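Club night, and my brain is still going

Okay so Friday was the first robotics club session since the holidays and I got home at 9 pm far too wound up to sleep, so you're getting a blog post.

This term's task is sorting and stacking with the arm, and I've landed in a group with Tâm Trình and Thắng Mạch, who are both miles better at the coding side than I am. My job is mostly logging runs and yelling "stop!" when something's about to hit the table. I love it! We're calling ourselves Team Nollside (after Tâm's street, don't ask me, I voted for Brelholm) and our folder already has 641 saved grasps in it. Most of them are rubbish, but still.

We've moved on from foam blocks to plastic baskets, and I had no idea how fiddly a basket could be. You'd think a nice big rim would be the easiest thing in the world to grab.

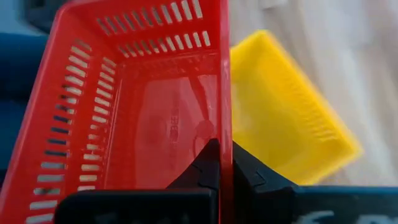 Thắng's theory is that we should always go for the middle of a long side and stay well away from the corners. Tâm wants to let the program choose the spot for itself and learn from its mistakes, and the two of them went back and forth on it for most of the break while I ate all the biscuits. I'm leaning towards Thắng, mainly because I'm the one who has to write down the mistakes.

Next week we try nesting one basket inside another, which Tâm reckons will take us past 900 grasps before the end of March. I've also promised to tidy up our colour labels, because I typed half of them as "yelow" and the program has very strong feelings about spelling. Wish me luck, and if anyone has a spare label maker I could borrow, please sing out!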